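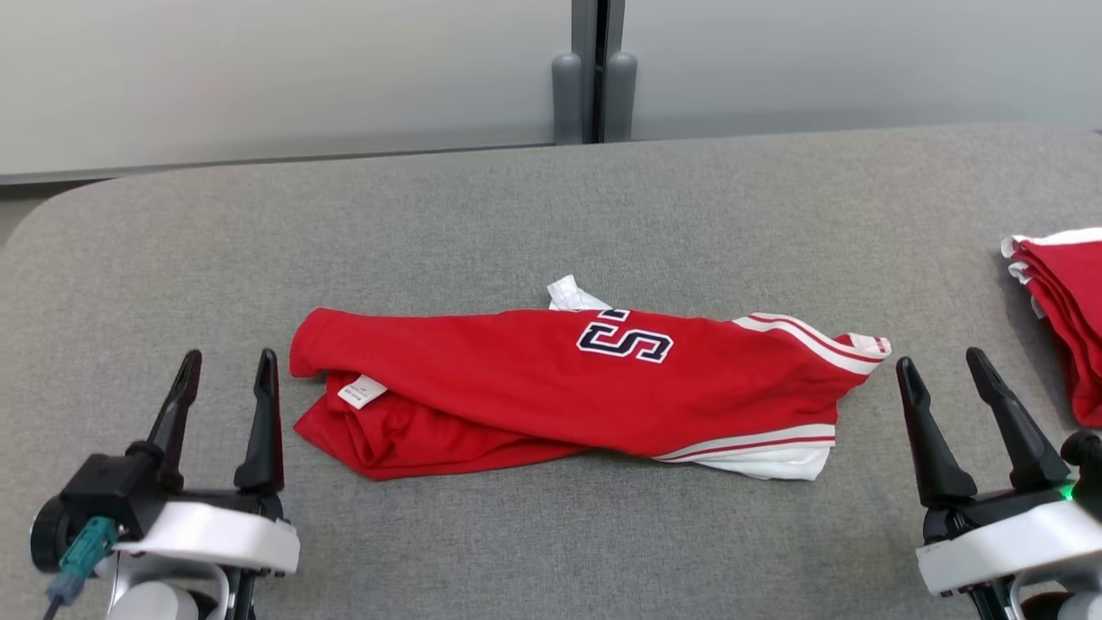 Folding Tips for Slippery Jerseys (the Software Side)

Shiny athletic fabric is my favorite thing to teach a robot to fold, and also the thing that eats my evenings! These are the tweaks that have stuck in my Molari planner config. Most of them carry over to T-shirts and shorts.

1. Find the sleeve before you find the collar.
A bunched jersey hides its collar almost every time. Striped trim is a gift, so give the segmenter its own class for it. Mine got a lot better once I had 543 labeled crops with white trim on red cloth.

2. Mask the big letters.
A navy S with a white outline makes lovely sharp edges, and the edge detector will happily call them hems. Paint lettering out of the mask before you fit any fold lines (I lost a whole weekend to this one).

3. Use the wrist views for the last stretch.
The head camera is great for picking a garment and lousy for picking a layer. Switch over to the wrist stream once the gripper is low, and drop the approach speed at the same moment. 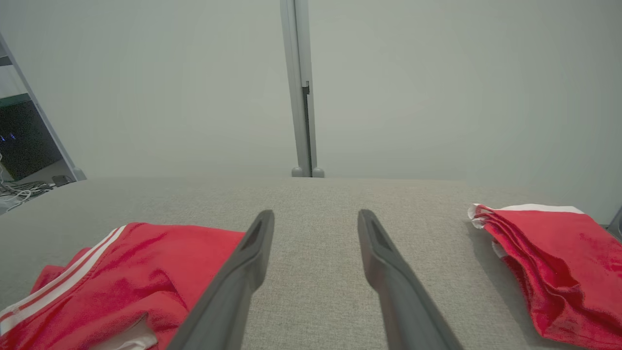 Set the switch by height above the table. I used to do it by time, and any slow plan would swap views in midair. Vlastimil Hudec suggested the height trigger on the Lellow forum and I've kept it ever since, with a 7 cm threshold.

4. Fence off the finished stack.
Red next to red is rough on a color mask. As soon as a piece is folded, save its outline as a keep-out region and grow it a little on every side. The planner then treats the stack like a wall, and you stop getting those awful grasps that take hold of two garments at once.

5. Cap the replans.
I let it try 200 samples per grasp and then back off to the home pose for a fresh look. More samples on a stale picture never helped me.

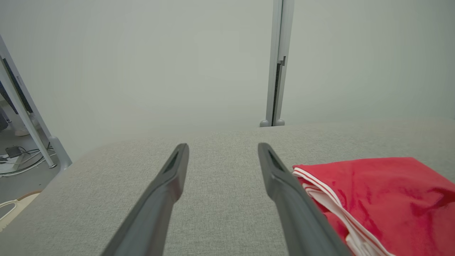

Wrist view with the fingers open and the white-striped edge close to the right one.

6. Log the open-finger frames too.
They look dull, but they're wonderful for checking camera calibration: fixed posts and table edges should land on the same pixels whenever the arm returns to the same pose. I keep 3,721 of them and run the check before each session. Takes less time than making coffee!

Updated April 21, 2024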